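Kinesthetic teaching is oversold

August 16, 2020
Iulian Sandu

The usual case for guiding a robot by hand is that the operator feels the task. I no longer think this holds for picking up food, and I say so having recorded 106 demonstrations that way at Castard before we switched to remote control.

When a person pushes the arm, the person's own wrist supplies part of the force. The joint torques logged during the demonstration are contaminated by it, and the policy learns positions that made sense only with a hand on the link. Gravity compensation hides the problem during recording. It returns on playback, usually as a grasp that closes too high on the object.
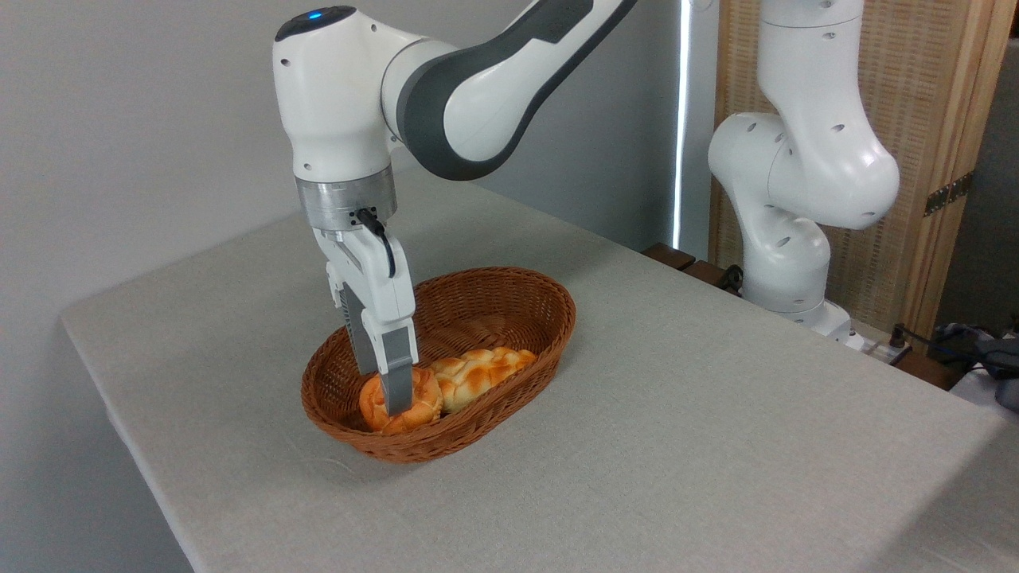

Remote control removes the hand. The operator commands a pose and the arm has to reach it with its own motors, so whatever is logged can be reproduced. The cost is speed. Our operators took 3 times as long per episode in the first week, and the early data was full of pauses that we had to trim.

Colleagues at Kurnley object that without force feedback the operator crushes soft items. Bread is a fair test of this. Of the remote episodes we kept, 91 percent met our limit on deformation, and most of the failures came from one gripper setting that was left too stiff.

I would keep hand guiding for teaching waypoints and fixed approach paths. For contact with anything that yields, the extra hours of remote recording are cheaper than cleaning the logs afterward.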